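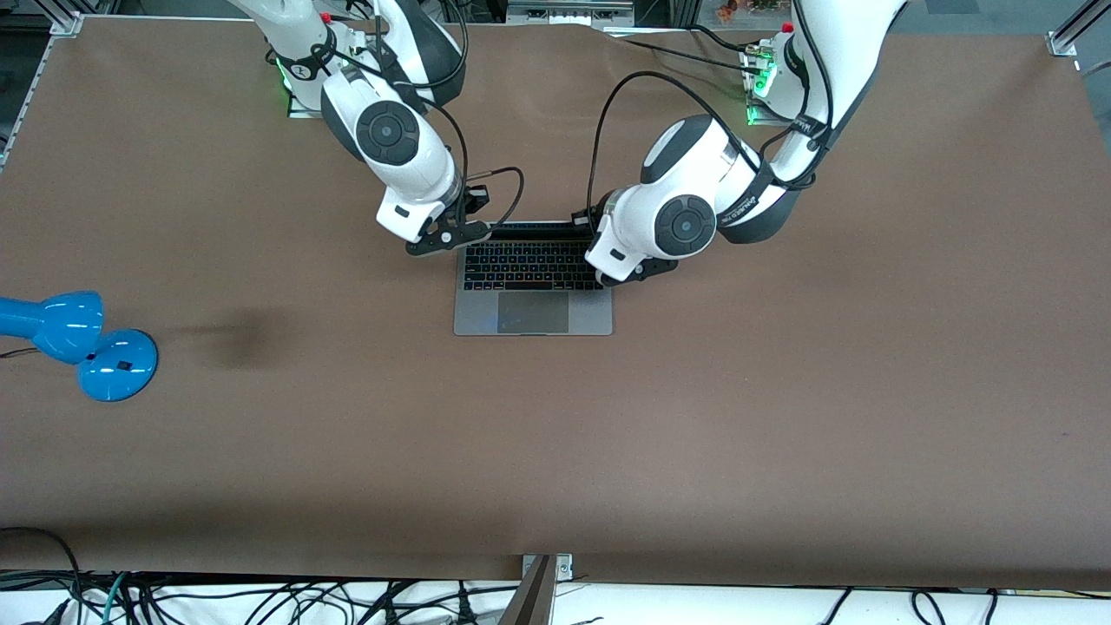 Início > Fórum > Portáteis > Limpeza e manutenção
Imprimir | Enviar por e-mail

Teclado do portátil com teclas presas

rui_54
Tenho um portátil prateado e a fila de trás do teclado anda a prender. Já virei e sacudi, saíram migalhas mas ficou igual. Tiro as teclas ou não?

marmelada
Não tires. Desliga, passa um pincel macio entre as filas e depois ar comprimido, de lado. O meu Plullido ficou bom assim.

Skernach
Discordo. O pincel empurra o pó para baixo. Tirei as teclas uma a uma com uma palheta de guitarra - demorei umas 3 horas, mas ficou como novo.

marmelada
E se partir um encaixe? Na Hustport pediram-me 12 euros por uma tecla.

Skernach
Partem se puxares pelo lado errado. Vê primeiro o manual do teu modelo.

kovács_201
Eu punha um tapete grande na mesa antes de começar, as peças pequenas desaparecem. E nada de álcool direto no teclado, só no pano.

rui_54
Vou tentar o ar primeiro. Se não der, tiro só as duas que prendem mais - o resto fica como está.

marmelada
Tira foto ao teclado antes, para saberes onde vai cada uma.

3 partilhas | 7 comentários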